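Draren and the Hundred Bedtimes

My sister sent us the Draren books in December, all 8 of them, and my son has now heard the first one more often than I've heard my own name. So I think I've earned an opinion.

The publisher is Sustico and the author is Digby Tamihana. Draren is a small dragon who lives in Bilosthorpe and is afraid of stairs. Fine. In book one he learns to climb them. In book two he's afraid of the dark, and you can guess the rest. By book four I was wondering why the other dragons hadn't staged some kind of intervention.

The sticker on the cover promises "100 bedtimes of calm." Who measured that? My kid was standing on the bed by page nine, yelling the rhyme about the soup. I'll give Tamihana the soup rhyme – it scans, and kids can tell when something doesn't scan.

What bugs me is the page of "talking points" for parents at the back. How did Draren feel? When have YOU felt like Draren? We tried it once. He said he felt like a pancake. I don't believe a picture book needs homework, and I doubt a four-year-old does either.

The drawings are by somebody called McAlister, and they're better than the text deserves. There's a night market in book three that we've spent whole evenings on without reading a word.
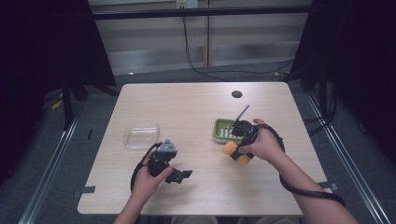

Both hands busy at the table.

We've got two books left that I haven't opened. Book seven has Draren going to the dentist. The library copy of that one had 53 holds on it last I looked, so maybe I'm the one who's wrong.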